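Notre projet de fin de semestre portait sur le rangement du matériel d'accueil à Serkommont, et je dois dire que nous l'avons abordé avec un enthousiasme un peu naïf ! Denise Wragg pensait régler la question en 3 séances ; il en a fallu 9, entre les relevés, les discussions avec l'équipe et les essais d'étiquettes (la première version était illisible, j'en prends toute la responsabilité).

Nous avons d'abord demandé aux personnes qui préparent la salle ce qui leur faisait perdre du temps. Presque toutes ont parlé des petites choses : les papiers, les accessoires, les bacs qu'on pose quelque part en attendant et qu'on cherche le lendemain. L'idée d'une étagère à roulettes est donc venue assez naturellement.
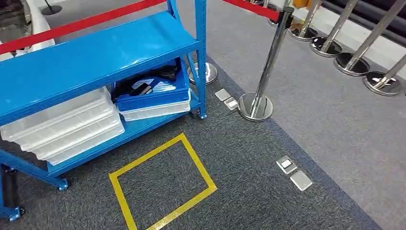 Restait à décider de la place de chaque chose, et c'est là que nous avons le plus discuté — parfois jusqu'au soir. Mebrat Wolde tenait à garder les bacs en plastique en bas, empilés, pour laisser la tablette du haut libre au moment des préparatifs. J'étais plutôt pour l'inverse, mais après une semaine d'essai je me suis rangée à son avis. Les poteaux à sangle, eux, restent au sol près de l'étagère, et notre budget de 300 euros est allé surtout aux bacs et aux étiquettes.

Contact : atelier étudiant Alemneh, Serkommont — Tous droits réservés — Haut de page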